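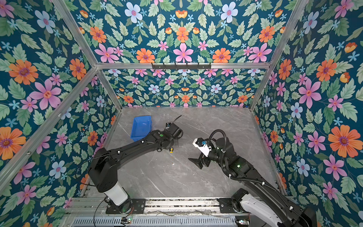

Chapter 8
Pattern on the Wall

Choosing a wallpaper is one of the great pleasures of decorating, and one of the few jobs in the trade where a single decision changes a whole room in an afternoon. Paint gives you colour. Paper gives you colour, rhythm, scale and mood all at once, and that is why this chapter is the longest in the book!

We begin with florals because they teach you nearly everything. A large flower on a dark ground behaves very differently from a small sprig on cream. Deep teal, navy and bottle green seem to push the wall back a little and let the flowers come forward, so orange and pink look brighter than they would on white. Try it with two scraps of card and a single orange petal cut from a magazine. The effect is strong enough to see from across the room.

Share 23 · Comments 8

8.1 Words you will need

The ground is the background colour of a paper. The motif is the thing printed on it: a daisy, a leaf, a star. The repeat is the distance from one point in the pattern to the next identical point, measured down the roll. A straight match lines up at the same height on every strip, while a drop match shifts each strip by half a repeat. Mirrored designs, in which the left half is a reflection of the right, need a centre line, and you must decide where that line falls before you cut anything.

A filler is a small motif that sits between the big ones. Fillers are easy to overlook and they do a lot of work — take the little blossoms out of a busy floral and the large flowers start to look like spots.

8.2 Scale and the size of the room

Many beginners assume that a small room needs a small pattern. Do try the opposite. In the Fankhauser sample book, which we use throughout this chapter, the boldest design is called Istska, and our students have hung it in cupboards, box rooms and one very narrow hallway with lovely results. Three walls in the same large floral make a small space feel wrapped and deliberate. What matters more is how far away you will stand. A big bloom seen from close to, or along a wall at a sharp angle, loses its outline and becomes a patch of colour.

8.3 Looking down as well

A lively wall wants a calm floor. Grey is a good partner for strong colour, and a marble pattern with faint white veins adds just enough movement to stop it looking flat. Stumo, the plain grey sheet in the sample book, is duller but safer beside stripes.

Before you go on, lay out three papers you love and three you dislike. Write down the ground, the largest motif and the filler for each. Keep the list, as you will need it for the measuring work in section 8.4.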